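19 March 2018

Laundry day, finally! I have been putting off stripping the bed for longer than I am going to write down, even in here, and this morning I got up, had half a cup of coffee and just started pulling things off before I could think of something else to do. Pillowcase, sheet, the gray throw that sheds, everything into the big blue bag and down the stairs to the machines. It was 88 cents short of what I had in quarters (the dryers went up again, there's a note taped over the coin slot with the new prices) so I had to come all the way back up and dig through my coat pockets. Found a dollar bill and a grocery list from January. Lemons, foil, "the good rice." I never did get the good rice.

Anyway. The nice part about having the mattress bare is that you remember it's a piece of furniture you can clean around. I vacuumed under it. I got the long flat attachment out and went all the way to the wall and I heard things rattling up the hose, hair ties mostly, I hope hair ties. One sock came out by hand, one of the good wool ones Rasa gave me when she moved to Illeck, and I was so happy to see it that I texted her. She wrote back "congratulations on the sock" and then, a minute later, "do you still have the other one." I do! It's been living in the drawer this whole time like a little widow.

I wiped the bed frame down too. It's dark metal and shows every bit of dust, which I never think about because I only ever look at it from above. Then the fitted sheet. I own two fitted sheets for this bed and one of them fits. The other one is from a set I bought at Gosura in Jirnilham when I first moved in, and it's a perfectly decent sheet, it's just for a mattress with no height to it whatsoever, so the minute you sit down one corner pings off and you wake up at four with your cheek on bare mattress. I keep it for covering the couch when I paint. The good one is the plain pale one and it went on first try today, all the corners, I didn't even have to do the thing where you walk around the bed three times looking for the short side.

I did not iron it. Mom irons her sheets and they look like a hotel and I love sleeping over there, but it is never going to happen here. I ran my hands over it from the middle out and called it smooth. It still had wrinkles, fine. They go away once you've slept on it a night or so, or you stop seeing them, same difference.

Then I got to the pillow, and I have feelings about this pillow. It's the pink one with the polka dots, and I know it goes with nothing. It doesn't go with the sheet, it doesn't go with the comforter, the orange dots don't even really go with the pink. But it's the right softness for me, squashy but not flat, and I've tried the other kinds. The memory foam one made me feel like my head was in a bowl of cold oatmeal. Da-eun lent me her buckwheat one for a week and it was like sleeping next to someone eating cereal. So polka dots it is. I put it down at the wrong end, then dumped a bunch of stuff from the dresser on the bed so I could dust up there, and for a while it was more of a table than a bed. There was even toothpaste on it. 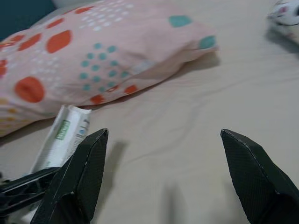

How often should you wash a pillow, the pillow itself and not only the case?
Every six months is plenty for most of them, and sooner if it starts to smell or gets lumpy.

I looked that one up and copied it in here so I'd quit asking myself every time. The tag on mine says machine wash, gentle, low dry, and last time I put in two clean tennis balls (Kong's, bought new, he watched me take them out of the package and has never forgiven me) and they do beat the clumps out of the filling. It takes forever though. I think it went through the dryer three times and it was still kind of cool in the middle, so I stood it up on the radiator overnight and turned it whenever I walked past. I'm going to do it again next weekend if the weather is any good. Didn't have the quarters today, see above.

The toothpaste does need explaining to future me. I've started a basket for bathroom stuff, because the shelf over the sink is three inches deep and everything on it falls into the sink or behind the toilet. So while I was cleaning I brought a lot of it into the bedroom to sort through. I threw out a sunscreen that had separated, and a lip balm with no lid, and a bottle of something green that I think came with the apartment. The toothpaste stays, obviously. There is always more in a tube than you think if you flatten it from the bottom and fold it up as you go. Dad used to do it with the back of a comb, on the edge of the counter, and he'd be so proud of himself when he got another week out of it. I do it with the back of a comb too. I don't think I've ever told him that.

Lunch was the end of the soup, standing up. Then I went down for the dryer and somebody had taken my stuff out and folded it! All of it, even the pillowcases, in a pile on top of the machine. I don't know if that's kind or if it was a hint about how long I'd left it. I was twenty minutes late, maybe. I'm going with kind.

So, the comforter. I'd been saving it for last because it's the fun part. Da-eun got it for me for my birthday, the big 26, and I still can't believe she found one in a real adult size. White with Kuromi all over it, her name in that pink curly writing, the face with the little hearts. I opened it in front of everybody at the restaurant and screamed, and the man at the next table put down his fork. She said she'd thought about getting me something tasteful, a lamp, and then thought about who I am as a person.

It's much bulkier than it looks, and it's a single bed, so there's a lot more comforter than there is bed to put it on. If I spread it all the way out it hangs down on the sides, and Kong (who is twenty pounds of dog and thinks anything touching the floor belongs to him) drags it off by the corner. I've been trying different ways. Folded in thirds across the foot looks the nicest, like a magazine, but then I have cold shoulders at two in the morning and I'm fishing around for it with my feet. Folded in half the long way is warm but lumpy. Today I flopped it over on itself up by the wall end, meaning to fix it, and then the phone rang. 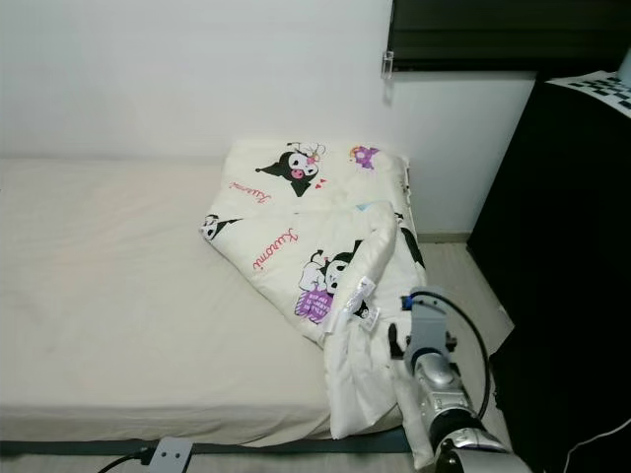 Kuromi, still waiting to be folded right.

It was Rasa calling, about the sock at first and then for an hour and ten minutes about everything else. She's thinking of coming down in two weeks, if she can get someone to cover for her, and she'd stay with me, so we had to talk about where she'd sleep. I said she can have the bed and I'll take the couch, and she said absolutely not, she's slept on my couch and it's a great couch. It is not a great couch. There's a bar right across the middle of it. But if I put the Gosura sheet over the cushions and the gray throw doubled up underneath, the bar almost disappears, and I could give her the comforter for the night. She'd pretend to be above it. She'd be asleep under Kuromi in four minutes.

I told her about my fold problem and she had an actual opinion, bless her. She says you lay the whole thing flat, face down, bring the top third toward you, then flip the rest under, so the print you like ends up on top and the thick part is where your feet go. I couldn't picture it with the phone on my shoulder, so she made me do it while she talked, left hand here, no, your other left. It came out pretty good! The tag ended up on the outside, though. I keep meaning to cut that tag off but it's got the washing instructions on it and I know as soon as I do I'll spill something on there and have no idea what to do. I tucked it under.

Pillow back up at the proper end, dots facing the room. Top of the dresser dusted, bathroom basket filled and put on the floor by the tub where I will probably kick it. The lamp moved over to the left side and then moved back, it looked weird. I opened the window for as long as I could stand it, and the whole place smells like dryer sheets and cold air now.

I got in at nine-thirty just to be in it. Clean sheet, clean pajamas, hair still a little damp. Kong has settled on the rug with his chin on my slipper and is looking at the corner of the comforter – I see you, buddy. Need for tomorrow: quarters, a hook for the back of the bathroom door, call the dentist back, the good rice.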